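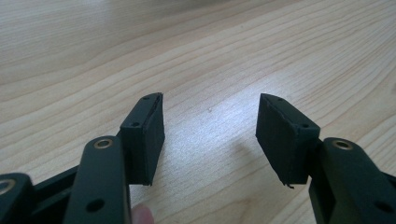 4. Surface Reflection and Reading Comfort

4.1 Background

Studies of reading rooms usually treat the table as a fixed part of the room. Light is measured at table height, the result is compared with the recommended level, and the table itself is described by its size and color. This works well enough for dull surfaces. On lightly finished pale wood, however, the amount of light that reaches the reader's eye depends on where the reader sits, and a single reading taken from above says little about it.

Two kinds of reflection matter. Diffuse reflection spreads light in many directions and sets the general brightness of the table. Specular reflection sends light off at an angle that mirrors the one at which it arrived, and it carries a faint image of the lamp or window. Most finishes used on reading tables produce a mix of the two, with the specular part spread out into a soft patch with no clear border. Readers seldom describe such a patch as glare. In the interviews reported by Gautier and Salazar for the Merkerton reading room, it was more often called "haze" or "that white bit," and several readers said they had moved their books without thinking about why.

The effect is easiest to see where the wood has a visible figure. Grain lines have low contrast to begin with, and a small amount of added light is enough to hide them. In Figure 2 the grain of a pale tabletop runs in broad diagonal bands, and a soft glare near the center and right side washes out part of it. Toward the top the surface looks slightly grayer. Small pale objects are also hard to pick out against a ground of this type, a point taken up in Section 4.4.

4.2 Lighting and Seating

The work at Merkerton was carried out by Gautier and Salazar, and the work at Skuvdale by Caron. The two rooms differ in most respects. Merkerton has tall windows along one long wall and ceiling lamps that are left on all day. Skuvdale is a converted hall with high, narrow windows, and its readers depend on lamps for most of the year. Lamps with a color temperature of 3,000 K were used in both rooms, so that differences in the ratings would not reflect a change from warm to cool light.

Seats were grouped by the direction from which the main light arrived: from the front, from behind, from the left, and from the right. This gave four groups in each room. Seats that received strong light from more than one direction were left out of the analysis. At Merkerton this removed the corner tables, where daylight and lamplight cross. At Skuvdale it removed only the table beside the entrance.

Readers were asked to rate the comfort of the table surface separately from the comfort of the page. The wording took some work. In the January pilot, many readers gave one answer for both, and the question was rewritten so that the book was closed and set aside before the table was rated.

4.3 Results

Table comfort was lowest for readers facing the main light and highest for those with the light behind them. The left and right groups fell between these and did not differ from each other in either room. The order of the groups was the same at Merkerton and Skuvdale, though the spread was wider at Merkerton, where the windows are lower and daylight reaches the tables at a shallow angle.

Page comfort followed a different pattern. Readers with the light behind them often complained of their own shadow, and their page ratings were lower than those of readers lit from the side. A seating plan based only on table glare would therefore place readers where the page is hardest to see. Side lighting remains the better general choice, as older guidance on writing desks already suggests.

The lamp angle had a clear effect. When the lamps at Skuvdale were tilted to 45 degrees from the vertical, the bright patch moved toward the far edge of the table for readers on the opposite side, and complaints about haze became less common. Readers on the lamp side reported no change. The tilt was kept for the rest of the study at the request of the library staff, which means that the untilted condition was measured over a shorter period and should be read with care.

4.4 Low-Contrast Objects

Bühler and Böttcher raised the related question of whether pale surfaces cause small items to be left behind. The lost property log at Drestutby lists earring backs, contact lenses, and scraps of eraser among the items found on tables after closing. No such log was kept at Merkerton or Skuvdale, and the question cannot be answered from the present data. A darker surface would raise the contrast of pale items but lower that of dark ones – pen caps and hair clips, for instance – and would also increase the contrast between page and table.

4.5 Choice of Finish

The Jafri scale, used here to rate finish from dull to bright, was designed for floors and is normally applied from standing height. Ratings made by a seated observer came out higher for the same surface. We report the seated values throughout, and they should not be compared directly with values in floor surveys.

Refinishing existing tables is rarely the first step a library will take. Moving a lamp costs less and can be undone. Where tables are due for refinishing in any case, a duller finish is advised for those facing a window, with the usual warning that dull finishes on pale wood tend to show pencil marks and need more frequent cleaning. Samples should be judged from a chair, in the room where the tables will stand, and with the lamps on.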